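Manee Meesuk
Gripper build, month three. Putting the notes in one thread so I stop answering the same messages one by one.

The goal is folding shirts. Two hand-held grippers, one per hand, camera on each. You do the fold yourself and the recordings train the arm later.

The housings are printed. First set cracked at the screw holes, so the walls are thicker now. Print time went up to 20 hours a pair. Fine by me.

Fingertips: plain plastic slid right off cotton. Soft pads fixed most of it. I glued the first ones and they peeled by Wednesday. Screwed on now.

Kamonchanok Khunthong did the trigger linkage. Her version has one spring. Mine had three and pinched my thumb.

Goal is 2000 folds. We have 41 I would keep. The rest have dropped frames or I let go too early.

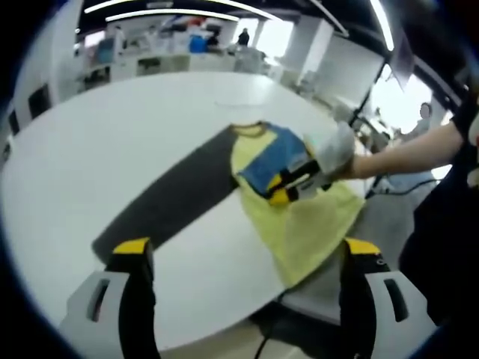 Sleeves are still the slow part. If one is twisted when you start, the whole fold comes out crooked and you have to lay it flat again.

Cable routing is next. I want the wire clipped to the handle so it stops pulling on the plug. After that, a second batch of 50 on long sleeves only.

Files go up when the handle is done. The current one only fits my hand.

If you have a spare spool of gray, I'll trade you for a spring kit.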